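Section 4. Setting Up the Wrist Camera and Recording a Plant Run

This section covers the plant task for the Toltitcombe robotics club. It assumes the arm has been bolted down and homed (Section 2) and that the gripper opens and closes from the laptop (Section 3). If either of those is not true, go back. The camera steps will not work on an arm that has not been homed.

Two people are needed for everything after step 4.3. One drives, one stays at the stop button. Change places between runs if you like, but not during a run.

4.1 What you need

Arm with wrist camera fitted
Club laptop, charger plugged in
Short USB cable (the one with yellow tape on both ends)
Potted plant with upright stems, in a dark container
Soft cloth
Run sheet and pencil

The plant should be one with stems the camera can tell apart from the table and the wall. Broad leafy plants were tried in October and the software treated the whole plant as one object. Thin upright stems give a better result and are harder to do well, so they are what the season task uses.

4.2 Mounting the camera

1. Turn off arm power at the wall switch. The laptop can stay on.

2. Slide the camera into the Kikby bracket with the lens facing the fingers. The bracket only accepts it one way up. If it will not go in, turn it over. Do not file the bracket.

3. Tighten both thumbscrews by hand. Do not use pliers. Dinesh Rastogi has the spare screws and would like to keep them.

4. Run the USB cable along the forearm and hold it with the two fabric straps. Leave a loop at the wrist big enough to put three fingers through.

5. With power still off, turn the wrist by hand through its full travel. Watch the loop. If it pulls tight at either end, undo the strap nearest the wrist and give it more slack.

CAUTION: A tight cable will pull the camera out of line without setting off any warning. The arm will then reach to the wrong place and keep doing so until somebody notices.

4.3 Placing the plant

1. Wipe the tabletop. Old marks that will not come off are fine. Loose soil is not, because it gets into the gripper fingers.

2. Set the container down inside the reach line. Keep it at least 6 inches from any table edge.

3. Turn the container so the stems you are aiming for are on the gripper side and spread away from each other. Stems that cross can be left in, but pick a different one as the target.

4. Do not tie, trim or prop the stems. Teams at the regional meet get the plant as it comes.

5. Write the position of the container on the run sheet, using the grid numbers along the front of the table.

4.4 Starting the view

1. Turn arm power on. Wait for the steady light.

2. On the laptop, open Drastano and choose Wrist View. The picture takes a few seconds to come up. If it stays black, unplug the USB cable at the laptop end, wait, and plug it in again.

3. Choose Approach Pose 2. The arm moves to a point low over the front of the table. The stop person keeps a hand on the button for this move, every time.

4. Jog the arm in small steps until the rim of the container sits along the bottom of the view and the stems rise through the middle. Check your view against Figure 4-1.

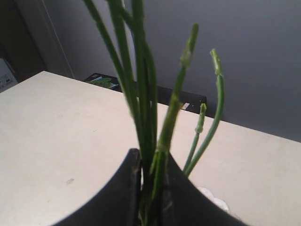

Figure 4-1. Wrist view with the container rim at the bottom. The two tall stems run out of view at the top.

5. Pick a target stem whose tip is in view. In Figure 4-1 the stem that hooks over to the right would do, and so would the shortest one. The two tall stems would not. They overlap, and with the tips out of view the software has nothing to measure to.

6. Click once on the tip and once on the same stem lower down, close to the rim. A line is drawn between the two points. On a curved stem the line will not follow the curve, which is expected.

NOTE: If the tip you want has a dark object behind it, look closely before you click. In Figure 4-1 the tip of the shortest stem is in front of the right end of the long black object behind the table. A stem against plain wall or table is the easier choice for a first run.

NOTE: Pale joints along a stem can be picked up as tips. If the marker jumps to a joint, press Undo and click again a little higher.

4.5 Recording

1. Driver says "ready." Stop person answers "ready."

2. Press Record, then Go. The arm closes the distance, touches the target stem with the open fingers, and backs away. It does not grip in this task.

3. If the stem bends more than a finger's width, hit stop. Write "bent" on the run sheet and let the stem settle before you try again.

4. When the arm is back at Approach Pose 2, press Record a second time to end the file.

5. Save under team name and run number. Valentina Daza does the backups on Sunday evening and anything saved to the desktop will be missed.

Record six runs with the container in one place before you move it. A full set takes nearly an hour the first time.

CAUTION: Never reach in to straighten the plant with arm power on, including between runs. Press stop, wait for the light to go out, then reach in.

4.6 If something goes wrong

View is tilted: the camera has turned in the bracket. Power off and repeat 4.2 from step 2.

Stems look washed out: lower the exposure in Drastano to 2,000 and check again. Pulling the blind down also works in the afternoon.

Marker will not stay on the stem: something nearby is too close in color. Move the target, or turn the container a little and start again from 4.4.

Arm stops short every time by the same amount: the offset file is out of date. Load the Khosravi offsets from the shared folder. If it still stops short, leave it and tell Rasha Matar or Clem Halliday. Do not type in your own numbers.

4.7 Shutting down

1. Send the arm to Park.

2. Close Drastano, then turn off arm power. Doing it the other way around locks the last file.

3. Take the plant off the table and put it back on the windowsill.

4. Put the lens cap on. Sign the run sheet, both names.

Section 5 covers gripping and lifting. Get your run sheets checked by Tomás Ó Dubhghaill before you start it.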